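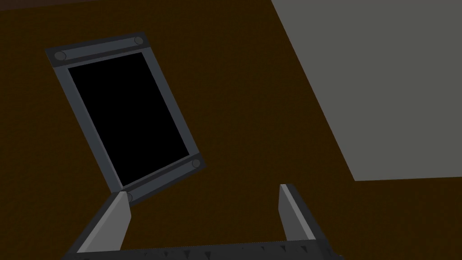

Netonow Disease

Netonow disease is a rare inherited disorder of metabolism in which cells cannot fully break down certain sugar-containing proteins. The partly digested material builds up inside the cells, mainly in the liver, the long bones and the outer layers of the nerves. It is passed on in an autosomal recessive pattern, so a person must receive a changed copy of the gene from each parent to be affected. People with a single changed copy are carriers and have no symptoms.

Signs and symptoms

The disease varies widely, even within one family. Most patients come to medical attention before school age with an enlarged liver, slow growth and stiff joints. Hearing loss is common and tends to get worse over time. Numbness in the hands and feet usually appears later, in the teens or early adult years. Intelligence is normal in the mild form.

Types

The Kleinschmidt classification divides the disease into 3 types. Type 1 begins in infancy and is the most severe. Type 2 begins in childhood and accounts for most known cases. Type 3 is found in adults, often by chance during testing for abnormal liver enzymes. The line between types 2 and 3 is disputed, and some clinics no longer separate them.

Cause

The disorder results from changes in a gene that carries the instructions for a lysosomal enzyme. Large deletions usually leave no working enzyme and lead to type 1. Single-letter changes often leave a small amount of activity — enough to delay the onset of symptoms by years.

Diagnosis

A urine test can show raised levels of the stored material, but a normal result does not rule out type 3. Diagnosis is confirmed by measuring enzyme activity in white blood cells and by gene sequencing. Carrier testing is offered to brothers and sisters once the family's changes are known. Other storage disorders with bone involvement must be excluded.

Treatment

There is no cure. Care is aimed at symptoms and includes physical therapy, hearing aids and regular liver scans. Bone marrow transplant has been tried in type 1 with mixed results. Enzyme replacement lowers liver size in many patients but has little effect on the nerves.

Frequency

The Skollex Registry listed 169 living patients as of Wednesday, January 3, 2018. Mild cases are probably undercounted. In the Gollero valley, where the disease is more frequent than elsewhere, a screening program tested 1,308 newborns and found 2 with the disorder. Both had type 2.

See also

Lysosomal storage disorders
Enzyme replacement therapy
Newborn screening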